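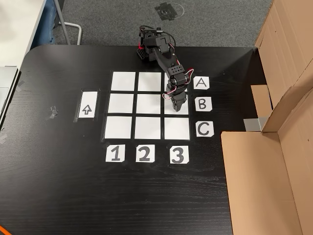 Zaltdale publishes its house rules for small robot arms, and we'd love you to copy them

Home | News | Guides | Downloads | Contact

BRURKMONT, January. Hi, it's us at Zaltdale! We've finally written down how we set up and check a tabletop robot arm, and starting Sunday anyone can have the whole thing for free. We're calling it the Kisa Guide, and it runs to 300 lines (yes, I counted, I was the one typing them).

I'll tell you how it started. We run small arms on ordinary tables, and for a long time every bench had its own habits. One person called a spot "back left," the next person sat on the other side and called it "front right," and then we'd argue over a log that made no sense to either of them. So the first rule in the guide is the one I care about most: every position gets a name you can read right there on the table. Letters for rows, numbers for columns, big enough to read from the operator's side. With a three by three grid you say B3 and everybody looks at the same square. Cards and dark tape do the job fine!

The second part is about starting clear. Before a run, the grid is empty and somebody says so out loud. Then the arm goes to a named square with its gripper closed, and you check the tip against the card before you let it near a game piece. It takes a minute or so and I grumbled about it for weeks, but I do it every time now.

There's a section on cables too (loops at the wrist need enough slack for the full reach, and you look at them again after any change to the arm), plus one on keeping hands out of the reach area while the power is on. If you have to move a card, you power down first. We're pretty stubborn about that one.

We tried the draft on 408 runs at our Brurkmont shop before we let it out the door. The folks at Matsuda read it through as well and sent back 2 pages of notes, most of which we took. I still disagree with them on tape color.

The Kisa Guide is a good practice document, so please keep following whatever safety rules already apply where you work. It's written for clubs, classrooms and small shops, in plain words, and you can print it and mark it up however you like. Corrections are very welcome at the Zaltdale front desk or through the contact page.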